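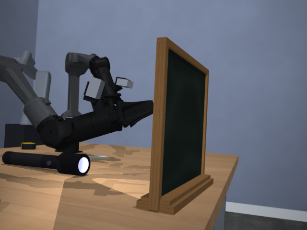
# Willa Tabletop Kit

Overview | Install | Quick start | Scenes | Known issues | Contact

Willa is a two-arm tabletop simulation kit from Makbridge. You get the arms, a table, a shelf's worth of everyday objects, and a small Python layer that lets you drive all of it without reading a physics engine manual first. I've been using it since March and I still open it on evenings when I have no work to do in it!

This README covers the kit as we run it at Trutar, with our own scene files added. It was last checked on September 9, 2023.

## What's in the kit

- Two robot arms with grippers, each with its own controller
- A wooden table in a plain room (walls, floor, baseboard - nothing fancy)
- 165 object models, including a tabletop chalkboard, a flashlight and a yellow tape measure
- 18 ready-made scenes
- A recorder that saves joint positions, gripper state and rendered views together

The object models are the part I like best. The chalkboard stands on a stepped wooden base and has a proper frame around the writing surface, so you have a real edge to aim a gripper at. The flashlight has a lens that glows, and you can leave it lying on its side near the arms to see how your vision code copes with a bright spot.

## Install

1. Unpack the archive somewhere with a short path. Spaces in folder names break the asset loader.
2. Run `setup.py` from the top folder.
3. Run `check_scene.py`. A window should open with both arms at rest over the table.

Hollis Begay got it going on an old laptop with no graphics card. Rendering was slow, but the physics ran fine.

## Quick start

Load `chalkboard_right`. It's a good first scene: the board stands toward the right side of the table, one arm can come in low from the left to reach the frame, and the other has space to hover above it. Small items on the tabletop give you something to steer around.

Start with the lower arm only. Set the approach speed to 6 on the kit's scale and stop just short of the frame before you close the fingers. Once that feels easy, bring in the second arm. The two controllers share a clock, and the timing has been steady for us even on long runs - much better than what we had before.

Each episode is capped at 300 steps by default. Change `max_steps` in the scene file if you want longer ones.

## Known issues

- Thin, flat objects sometimes jitter when an arm passes close to them. Raising the solver iterations helps.
- Arm-to-arm collision is off in a few of the older scenes. Check `collide_arms` before you trust a result.
- The chalkboard is blank and stays blank. Writing on it is on Makbridge's list, and I really hope they get to it.
- Shadows under the arms can hide small objects from the front view. Add a second view if your task needs them.

## Would we pick it again?

Yes, gladly. We also tried the Pasaribu kit, and it has nicer menus, but adding a scene there took Nisha Kushwaha most of an afternoon. In Willa she copied a text file, moved two objects and was running before lunch.

## Contact

Scene files: Rosalind Lindgren. Recorder and file formats: Ignacio Crenshaw. Please include your scene file and the console log when you report a bug.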